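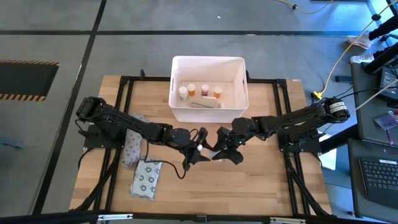 Unit 6: Ticketing, Seating and Admission

Course handout, Venue and Event Operations
Revised 7/27/20

Purpose of this unit

This unit covers how a performing arts venue sets its saleable capacity, places seats on sale, and admits the public. Students should read it before the seminar and bring a copy to class. Contract terms with touring producers are treated in Unit 7 and are mentioned only briefly in these notes.

The running case is the Claneo Theatre in Husham, a house with an orchestra level and two balconies. Its licensed seating capacity is 2,085. All figures in the worked case refer to this house.

6.1 Capacity

Three terms are often confused in written work and should be kept apart.

Licensed capacity. The maximum number of seated patrons permitted under the venue's occupancy approval. It does not change from show to show unless the room is reconfigured and approved again.

Saleable capacity. The number of seats that can be offered to the public for a given engagement. It is found by starting with licensed capacity and removing seats lost to the stage set, sound and lighting positions, obstructed views, and holds.

Sold capacity. The number of seats for which payment has been received. Complimentary tickets are reported on a separate line and do not count toward this number.

For the touring musical used in this course, the second balcony is closed and the sound desk occupies part of the rear orchestra. Saleable capacity falls to 1,586. Students who use the licensed figure in their calculations will understate the percentage of the house sold.

6.2 Holds

A hold is a seat kept off public sale. The main types are listed below.

Producer holds are set by contract and released on a schedule, usually in stages as the performance date approaches.

House holds belong to the venue. They are used to reseat patrons when a seat breaks or a view is blocked, and to meet late requests from donors and sponsors.

Accessible seating must be offered through the same sales channels, during the same hours and in the same price ranges as other seating. It is not a house hold and must not be treated as one. Release of unsold accessible seats to the general public is governed by law, and the box office manager should confirm the current rules before any release.

Technical holds cover seats that may be needed for equipment. They are reviewed after load-in, when the technical director walks the room with the box office manager. Seats cleared at that point go on sale the same day.

At the Claneo, 100 seats are held for the opening performance across all types, excluding accessible seating. The figure is lower for the rest of the run. Students should note that seats released late tend to be single seats or pairs in scattered rows, and they are priced with this in mind.

6.3 Scaling the house

Scaling means dividing the saleable seats into price levels. A simple scale has three or four levels. More levels allow closer pricing but make the seating chart harder to read, both for patrons and for staff at the window.

The usual order of work is:

1. Obtain the approved seating plan for the engagement.
2. Mark all holds.
3. Assign a price level to each section, then adjust by row where sight lines differ.
4. Multiply the number of seats at each level by the face price to find the gross potential.
5. Send the scale to the producer for written approval before anything is entered in the ticketing system.

Step 5 is sometimes skipped under time pressure. Changing a scale after the first ticket has been sold requires refunds, exchanges, or both, and the cost is generally charged to the party that made the error.

6.4 Sales channels

The Claneo sells through its box office window, by telephone, and online through Ellura, the ticketing system used in the computer lab. All channels draw on a single inventory. A seat placed in a cart is locked for a short period and returns to sale if payment is not completed.

Resale sites do not draw on venue inventory. Listings there may be placed by ticket holders, by brokers, or by sellers who do not yet have the ticket. Front-of-house staff should be able to explain this difference to a patron in plain terms. They should not give an opinion on whether a particular resale ticket is valid until it has been scanned.

6.5 Advance sales in the Claneo case

Presale opened in June to subscribers only. At the close of presale, 989 seats had been sold for the opening performance. Against a saleable capacity of 1,586, this represents roughly 62 percent of the house.

A result at this level affects several decisions. The advertising budget can be moved toward weaker performances later in the run, discount codes for opening night can be withdrawn, and staffing can be planned for a full house.

6.6 Admission

Doors to the lobby open before doors to the auditorium. The house manager gives the order to open the auditorium only after the stage manager has confirmed that the stage is clear. Ushers must be in position before the order is given.

Duplicate scans are referred to the box office. The usher does not take a ticket away from a patron. Where two parties hold tickets for the same seat, both are asked to wait in the lobby while the purchase record is checked.

Latecomers are seated at points agreed with the producer. These points are written on the nightly report form and posted at each door.

Reading

Løken, Seating the Public, chapters on capacity and scaling. A copy is on reserve at the library desk.

Written exercise

Prepare a four-level scale for the Claneo with the second balcony closed. Show the number of seats at each level and the gross potential, and state all holds. Attach a memorandum of one page to the producer requesting approval. Work is submitted through the course office at the start of the Unit 7 seminar.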